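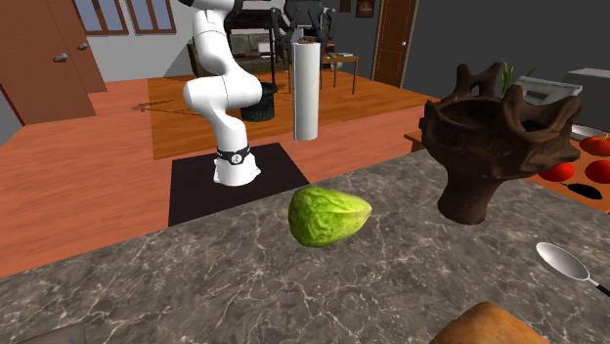 Slide 1. Simulated kitchen, arm over the far side of the counter. Leave this up while people sit down.

Speaker notes – "What the arm changed on the prep line"
Talk at Anisstead, 2024-10-09. 18 minutes plus questions. Don't run over like last time.

OPENING

Thanks, quick hello. Work at Jellside, kitchen side. We do prepared meals, trays mostly, some catering. Not a robot person by training. Started on the line, moved to scheduling, now I get to stand up and do this.

Point at slide. It's a rendered kitchen, no real food. Green thing in the middle is the chayote, or close enough to one. Wrinkled end, pointy end, grooves all over. Ask the room – who has peeled one of these? Who'd pick it up by the point? Wait for hands.

Main thing I want to say up front: most of what changed for our people changed before the arm ever touched a vegetable. Schedules, job titles, who stands where. Say that slow.

WHAT WE HAD

Prep room, two shifts. Early shift does vegetables, late shift does portions and trays. 70 people on the kitchen payroll across both.
Turnover was bad in vegetables. Wrists, cold hands, boredom. People asked to move to trays as soon as they could.
Management line was "we can't hire for it so we'll automate it." Half true. We could hire for it, we couldn't keep them. Different problem. (pause here)

WHY WE STARTED ON A SCREEN

Torres is the name of the project, not a person. Someone always asks.
Tasks get set up in simulation first. Pick this up, put it there, don't knock over the other stuff. Then it gets tried in a test cell, then maybe the floor.
Back to the slide. Counter has veins all through it, there's a spoon at the right, tomato-looking items further over, that big brown bowl with the rim like tree roots. Our own counters are plain steel. Line staff saw this one and laughed, said nobody would work on that with a bowl like that in the way. Fair. But they kept talking, and that was the useful part. What DOES get in the way? Got a list out of them in one afternoon. Tray lids. Wet towels. Other people's elbows. Somebody's phone.
None of that was in the original spec.

Cukico is the logging tool we used. Every trial gets a row, pass or fail, and a notes box. First batch was 323 trials. Notes box was empty on nearly all of them, engineers don't write notes. Then we gave two of the veg prep people logins and paid time to watch replays. Notes box filled right up. "Would of bruised it." "Grabbed it where it's soft." "Too slow, I'd have done three."
Read those three out, they get a laugh.

WHAT CHANGED FOR PEOPLE

Go through these quick, they're on the handout:

– Break times. Arm doesn't take a break so the first schedule didn't either. Lasted four days. Breaks went back in, staggered, cell runs light while people are out.

– Standing around. Sounds nice, isn't. Watching a machine in case it stops is tiring in a way peeling isn't. We rotate every hour now. Should of done it from the start.

– Pay. New job is "cell attendant". Was going to be the same rate as veg prep. People pushed back, you're fixing jams AND filling in when it's down. Rate went up in February. Don't give the number, not cleared.

– Talk. The old prep table, you could chat across it. The guarding on the cell blocks that. Came up in almost every sit-down I did and I had no box for it on the form.

– Blame. When a tray is short, who gets asked? For the first month it was whoever stood nearest. Now there's a stop log and it goes to the supervisor first.

Nobody was let go over it. Be straight though – we also didn't replace everyone who left. If asked, say that plainly. Don't dodge.

WHAT DIDN'T WORK

Suggestion screen by the cell. Used twice.
Training video, too long. Replaced it with a card and a half hour with someone who's done it.
Telling people "it'll take the boring jobs." It took some. It left the fiddly ones, and all the cleaning.
Trials total stands at 814 now, and odd shapes are still the ones that come back to a human. Odd shapes is half of what we buy.

CLOSE

If you're at the start of this: put line people in at the simulation stage, on the clock. Cheapest bit to change stuff.
Write down who gets called when it stops. Before it goes in, not after.
Ask about breaks. Ask agian a month later.

Questions. Likely ones: cost (pass to finance, card on the table), union (yes, they were in the room from the second meeting), is it faster (on round things, yes, depends on the day).

Handouts by the door. Take the clicker back!!

We use cookies to remember your settings and count visits. Accept / Manage choices

Contact the events desk | © Anisstead | Back to top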